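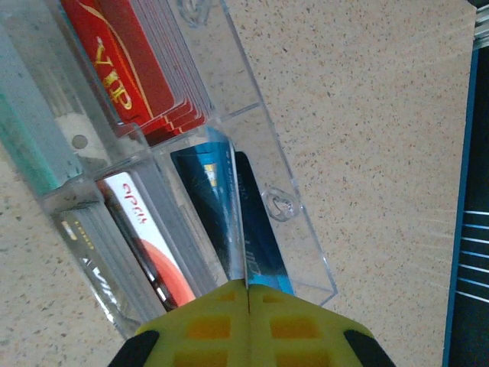 Student Projects / Robotics Lab / Final Report

Teaching a Gripper Arm to Handle Cards by Remote Control

Tala Rizk and Fares Haddadin
Supervisor: Ulla Skjelbred
Friday, July 7, 2023

1. Task

The task was to take one plastic card out of a clear acrylic organiser and put it down flat on the countertop. We chose cards because they are thin, shiny and close together, and because earlier groups in the lab had mostly worked with blocks and cups. The organiser has several compartments with cards of different colours in them. The wrist camera looks down past the two yellow fingers, so the operator sees the fingertips and the card edges in the same view. In the image they are closed on the bottom edge of a sky-blue card, with a darker blue one next to it.

2. Two ways of showing the task

We compared hand guiding and remote control. In hand guiding, one person holds the arm and moves it through the task while the joints are loose. In remote control, the operator sits at the next desk with a handheld controller and works from the camera view, and the arm copies the hand movements.

We started with hand guiding in March. It was quick to learn and the large movements looked natural. The trouble came at the compartments. It takes some force to move the arm, and a small push too much at the wrist sends the fingertips into the acrylic wall. The operator's own hand also got into the wrist camera view in many of the recordings, and we had to leave those out.

Remote control was slower at first. Fares needed two afternoons before he could close the fingers on a single card reliably. After that his recordings were smoother than the guided ones, and there were no hands in them. We used remote control for the rest of the project.

3. Recording

We recorded 1012 demonstrations and kept 1000 for training. The other 12 were stopped halfway or had gaps in the camera data. Of the ones we kept, 317 include a second attempt at the grip. We had planned to delete these, but Nisreen Abu Hammour, who looks after the arms, advised us to keep them so the model would see how to recover from a miss.

Between recordings we turned the organiser to a new angle. Lying diagonally was the hardest for the operator, as left and right on the controller no longer matched the compartment walls.

4. Problems

Reflections. The edges of the acrylic show up as bright white lines, and on the screen they are easy to mistake for the edge of a white card.

Depth. With one camera it is hard to judge how far down the fingertips are. We ended up using the height of the card above the compartment wall as a guide — not very exact, but good enough with practice.

Neighbouring cards. Where two cards stand on edge together, the gap between them is narrow. Tala opened the fingers only a little before going in. Fares opened them wider and came in from the side. The two styles are mixed in the data, and we think this hurt the trained model, which sometimes hesitated over the cards.

5. What we would change

We would agree on one way of gripping before recording anything. We would also add a fixed camera from the side. Jacobus Engelbrecht has offered a bracket from his own project, and the group taking over in the autumn should ask him for it.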